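# Tredel Trade Fair

The **Tredel Trade Fair** is a yearly exhibition for makers of packaging and small machinery, held each June in the riverside halls at Tredel. It is a lively, crowded and much-loved event, and the most recent edition drew 233 exhibitors.

## History

The fair grew out of a one-day market run by the Andon company in a disused tram shed, with only six stands. Demand soon outgrew the shed, and the organisers moved to the present site, where a second hall was later added for firms showing abroad for the first time.

## Layout and programme

Hall A holds the larger stands. Hall B, a wonderfully noisy place on opening morning, is given over to newcomers, who pay a reduced rate for their first 60 square metres. Talks take place on the Saraç Stage, and entry to them is included in the day ticket. 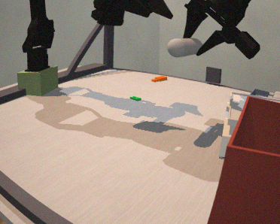 The Tirow Prize for best new stand is decided by visitors' votes. In its first year 651 slips were handed in, a splendid turnout for so young an award, and the winning stand keeps its corner plot for the following fair.

*Last updated 2022-09-20*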